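# Questions people ask us about the produce display

The Jaltbridge Produce Corner sells and lends out tabletop and floor displays: crates, baskets, and things to put in them. Most of our customers are small theatres, schools, farm shops and one dentist. The same questions come round every April, so here are the replies, in the order they tend to arrive.

## What do I get in the Trotby set?

Pale wooden crates with slatted sides, a basket with a handle, and a box of 23 pieces of fruit and veg. You choose the mix. If you don't choose, Marietjie Zwane chooses for you, and Marietjie likes squash.

## Is any of it real food?

No. The fruit in our boxes is imitation, and the label on the lid says so in large letters. We made the letters larger after a harvest supper at which a guest got quite a long way into a pear.

You can mix in real fruit if you like. Put it in its own crate and take it home afterwards. We have opened returned boxes to find a real plum in there, and we would prefer not to do that again.

## How should I arrange the crates?

Tilt the biggest one. A slatted crate lying flat looks like a delivery, and a tilted one looks as though somebody made an effort. Prop the back edge on a block or a second crate, then check it from where your visitors will stand.

After that:

- Put large, heavy-looking things on the higher surfaces, where they can be seen.
- Leave some wood showing. Filling every gap takes ages and hides the slats you have hired.
- Keep the basket to one side with its handle up, so that people can move it without asking.

## Where do the grapes go?

Wherever you like, as long as the two colours are kept apart. Green grapes do well inside a pale crate with the leaf left on, and a dark green squash nearby stops the whole corner looking washed out. The dark red ones want a spot of their own, and they go in last.

Pick up a big bunch with a hand on each side, near the top, and let the narrow end hang. Grabbing it by the bottom pulls at the stalk, and holding it by a single berry leaves you with a single berry.
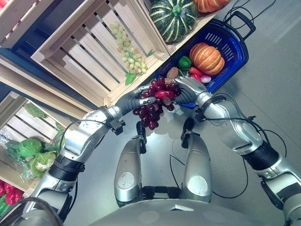
## A berry has come off. Now what?

Push it back on. If it won't stay, put it in the little bag in the lid and tell us when you return the box. We charge nothing for loose berries. We do charge for missing bunches, which people describe to us as "a few loose berries" surprisingly often.

## Can I clean the fruit?

Wipe it with a barely damp cloth and leave it to dry before it goes back in the box. The squash has ribs, so follow them from stalk to base or you will be at it all evening. No dishwasher, please. Shireen Mnguni tried a Stanel lemon in hers at home and now owns a flatter lemon, which she keeps on the windowsill as a warning to the rest of us.

## Can the crates go outdoors?

For an afternoon, in dry weather, yes. They are bare wood and they sulk in the rain. If one does get wet, stand it on end somewhere airy and keep it away from the radiator.

## How much weight will a crate take?

Ours are made for imitation fruit, so treat them as furniture for looking at. They are not steps or seats. The Gouveia crates have thicker slats and are a better choice if you are using real potatoes — ask for those by name when you book.

## How long can I keep the set?

The usual hire is 10 days. Longer is fine if you ask before the last day. Asking afterwards also works, but it costs more and Marietjie answers the phone.

## Do you do large orders?

Yes. The biggest so far was 300 pieces for a school musical with a market in the second act, and most of them came back. Give us two weeks' warning for anything over 2 sets, and tell us if there are stairs.

## How should I pack it up again?

Squash at the bottom, round fruit around it, grapes on top with nothing on them. Crates stack inside the van with the slats facing the same way. Put the basket in last, and please check it for gloves. We have plenty of gloves.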